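From: Zdeňka Brabec
To: Sowah Old Furniture list
Date: February 12, 2019
Subject: Re: [sowah] White dressing table, cleaning the carved bits?

Hello all,

Sorry for the slow reply, I've had a house full of visitors and the computer has been buried under coats. I'm quoting the bit I wanted to answer:

> Has anyone got one of those off-white dressing tables with the oval
> mirror and all the curly carving round it? My aunt has passed hers on
> to me and it's filthy in the twiddly parts. I've tried a damp cloth and
> just seem to push the muck further in. Also, would you keep the mirror
> on or take it off for moving? It's only going from Sostville to
> Skatmont but there are stairs at both ends.
>
> Marion

Marion, yes! I've got one very like it, by the sound of things, and I've had it long enough to have made most of the mistakes already. I bought it at the Werkari sale rooms one July for 78 pounds, which I thought was a lot at the time, and then saw one in a shop window for 200 and felt much better.

The damp cloth is no good for the carving, I'm afraid. It's lovely on the flat top (mine has a bit of a shine to it and wipes clean in seconds) but it skates over the roses and leaves a grey line round every petal. What I use is a soft make-up brush, a big fat one, completely dry. Start at the top of the mirror surround and work down, so the dust falls on bits you haven't done yet. Then a cotton bud, barely damp, for the deep curls. Change the bud as soon as it looks grubby. I got through 53 of them the first time, I kept them in a saucer and counted because my sister didn't believe me! 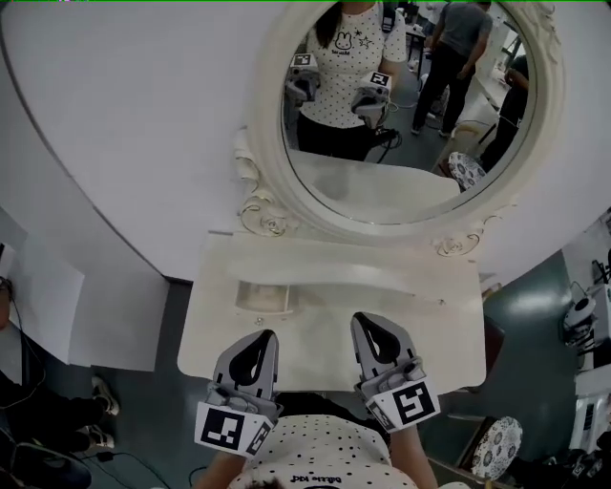 My dressing table, with the roses at the bottom corners of the mirror.

Those corners, where the surround comes down to the tabletop, are the worst place for muck. Face powder gets in there, and hairspray, and if you've ever polished the top you'll probably find old polish in there as well, gone hard. Please don't go at it with a pin. I did, and took a flake of paint off one of the leaves, and I see it every single morning. A wooden cocktail stick with a scrap of cotton wool wound round the end does the same job more kindly.

For the glass I spray the cloth and not the mirror. If it runs down behind the edge you can end up with black spots, and there's no getting rid of those short of new glass.

As for moving it, I'd take the mirror off, definitely, with stairs at both ends. Mine came off with a bit of patience and two people, one to hold and one to undo. Have a look round the back before you book anybody, as yours may be fixed on differently. Wrap the mirror in a blanket and keep it standing up, never flat. Take the little drawer out too and carry it separately, or tape it shut with the low-tack sort of tape. Ordinary parcel tape will have the paint off.

Does anyone know a good off-white for touching in? I've tried three tester pots on my poor leaf and they were all far too yellow once dry. There must be 1000 whites in the shops and I can't find mine.

Marion, do tell us how you get on with the brush, and whether yours has roses as well.

Zdeňka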